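Rullport command line tool: frequently asked questions
Last updated 30 Nov 2021

What does Rullport do?
It forwards a port on your own computer to a public address, so you can show a local site to someone else while you work on it.

Which port does it use?
3231, unless you change it. Put a different number in the port line of your config file and restart.

Do I need an account?
Not for one tunnel. For more than one, sign up and run the login command. A free account allows 3 tunnels at a time.

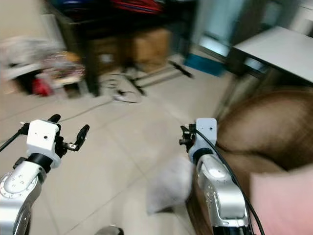

Can I send large files through a tunnel?
Yes, but compress images first. A blurry background, like the one behind the two arms in the photo, usually takes fewer bytes as a JPEG than a sharp one does. Our test folder of 837 files went from slow to fine after we did this.

Why do I get error 407?
Your network uses a proxy that wants a password. Add your proxy name and password to the config file.

Does it work with Poso?
Yes, from version 3 on. Older versions drop the connection when the page reloads.

Is the Zomov plugin still supported?
No. It was removed in February. Use the built-in watch command.

Where do I report a bug?
Open an issue and include your log file. Yi-an Moon reads all of them.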